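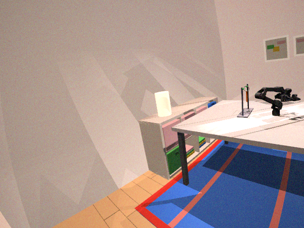

May, late evening: the arm money

Spent the evening in the simulated room with the black arm, which costs nothing to run and never needs a delivery slot. The one Katsuhiko wants from Lowther costs rather more. He has it down as "almost 11 thousand", and I have learnt to fear his almosts.

Moved the little stand with the green ring to the left of the arm and wrote down how much table we'd need. Our own table at Wondgate is already spoken for by the kettle.

Wakana says ask for two arms and be refused one. I put in for one, plus 707 for mounts and cables, and left the spare gripper for next year. The rug, bins and wall art are not in the bid. I would quite like the bins.

Must ring Tuten about carriage.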